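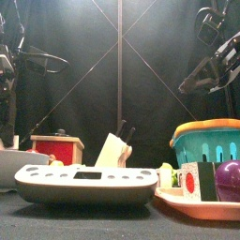
Two robot arms over a table, with a knife block in front of a black backdrop. Photo: Ulosside

Public health officials in the Ulosside district have ordered closer monitoring of wastewater after norovirus levels at two treatment plants rose for the second reporting period in a row, the district health office said.

Clinics and hospitals in the district logged 419 laboratory-confirmed cases in March. The office cautioned that the figure covers only patients who gave a stool sample and that most people with norovirus recover at home without being tested.

Under the order, operators at the Brerkon and Condireo plants will collect composite samples every day in place of the current weekly schedule. Each sample is drawn in small portions over a full day, chilled, and sent to the district laboratory, where viral RNA is concentrated and measured by PCR. Results are adjusted for flow so that heavy rain does not register as a drop in virus levels.

"Wastewater gives us a lead of roughly 7 days over the clinic reports," said Yayra Mensah, an epidemiologist at the health office. "The case count is still needed. The two data sets answer different questions."

The Brerkon plant serves the older part of the district and takes in storm water along with sewage. Condireo has separate lines, and its readings are considered less noisy. Both showed the same upward trend, which according to Mensah makes a sampling fault unlikely.
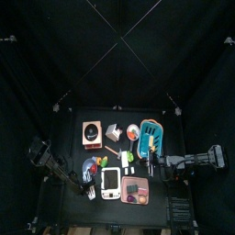
Genotyping of a subset of the clinical samples is under way. The laboratory has not yet said whether a single strain accounts for the increase. Delphine Begay, who heads the molecular unit, said sequencing had been slowed by a shortage of reagents and that a first batch of results would be released once quality checks were finished.

Long-term care homes have been told to report any cluster of vomiting or diarrhea within a day and to keep affected residents in their rooms until symptoms have been gone for at least 48 hours. The same waiting period applies to kitchen and nursing staff. The guidance repeats that alcohol hand gel performs poorly against norovirus – soap and running water should be used – and that soiled surfaces should be cleaned with a chlorine-based product.

Schools remain open. Duván Quintero, a spokesman for the district, said closures were not under review.

Daily sampling will continue until levels at both plants return to their seasonal baseline. Readings will be posted on the district's website after each laboratory run, with separate curves for Brerkon and Condireo.

Reporting by Floor Kramer

Filed under: Health / Infectious Disease

We use cookies to measure traffic and remember your settings. Accept all | Manage preferences

Contact the newsroom | Terms of use | Back to top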